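A Second Life for the Stone Tables at Buklow

The reading hall at Buklow closed to the public in December, and when its doors reopened the first thing returning members noticed was the furniture. The long oak desks had gone into storage. In their place stood pale tables with a marbled surface, cream and beige clouded with peach and tan, chosen by the design office of Kiiskinen after a year of consultation with the people who work at them.

The choice was not universally welcomed. Ona Eglītis, who directs the drawing program, had asked for plain white. Students judge color against whatever lies beneath the paper, she argued, and a mottled ground would mislead them. The institution agreed to a trial of two tables in the east bay, and the program's written report, dated 2019-04-22, recommended that the marbled tops be retained.

Its reasoning was practical. A white desk shows every stroke that runs past the edge of a sheet, and members had grown timid on the sample desks. On the patterned surface they worked more freely. The report also noted that small tools were easier to find. An orange marker is seldom mislaid on cream and tan, whereas pencils had vanished regularly against the grain of the old oak.
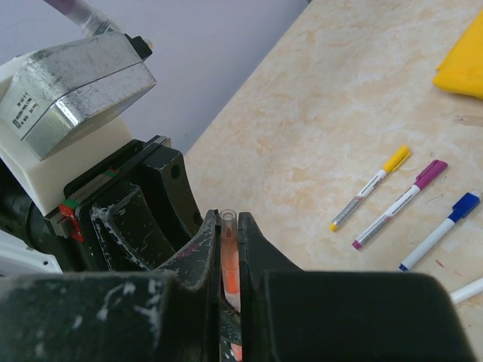

Markers have become the principal instrument of the hall. The supply cabinet holds 255 of them, arranged by hue in shallow trays built by Tibor Mészáros, and members sign for what they take. Orange is the color most often replaced. Brândușa Neagu, who keeps the register, attributes this to the map restoration course, where it is used to indicate roads awaiting verification.

Care of the tables is set out in a single page posted beside the cabinet. Surfaces are to be wiped with a damp cloth at the close of each session. Caps are to be replaced whenever a marker is set down. Solvents may be used by staff only, and any stain that remains overnight is to be reported to the desk.

The remaining desks will be exchanged over the coming year, beginning with the west bay. The oak pieces have been offered to the school at Paluditz, which has accepted 2 of them for its library and is considering the rest.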